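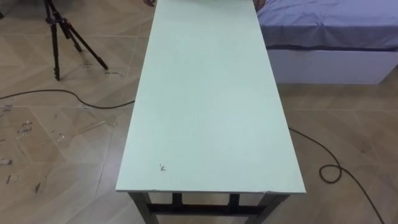
August 15, 2022

I promised a few of you in the comments that I would write up what happened with the Suduro, so I've made a pot of coffee and I'm finally doing it. It's a long one, sorry!

For anybody new, Suduro is the two-armed helper robot I've been putting together at home since December, mostly in the evenings and mostly in rooms that were never meant for it. The job I've been teaching it lately is carrying a table with a person on the other end. It sounds so simple. Two people can shuffle a table across a room while arguing about dinner. For a robot it's a whole conversation through the hands -- who is pushing, who is pulling, who is about to stop.

We had done 18 carries without any trouble, and I was feeling pretty pleased with myself (you can see where this is going). On the next one I stopped walking, because I felt the cable catch under my heel, and Suduro did not stop. It kept right on coming. The edge of the table pushed into my stomach and I went backward a couple of steps before I had the sense to let go and sit down on the bed. I had a bruise and a bit of a fright, and that was all, thank goodness.

The emergency button worked fine once I reached it. Reaching it was the trouble. I'd left it on the desk, 2 meters away, which is a silly distance when both your hands are full of table.

It took me most of a week to find the cause. The wrist sensors feed into a little Clirbridge board, and the robot is supposed to halt when the push coming back at it goes over a limit. I had set that limit to 100 newtons while I was testing with a heavier bench, and I never set it back. On top of that, a loose connector on the left wrist was dropping out for 2 seconds at a time, and my code, bless it, just held on to the last good number. So Suduro honestly believed everything was lovely.

Now a missing reading counts as a stop, the limit is much lower, and the button clips to my belt. I've also started taping cables down before each carry -- well, most carries. I'm still not good about it.

I haven't gone back to full speed yet. The new connector is coming from Mudgway and they say it's on back order, so for now we're doing slow lifts only, straight up and straight back down.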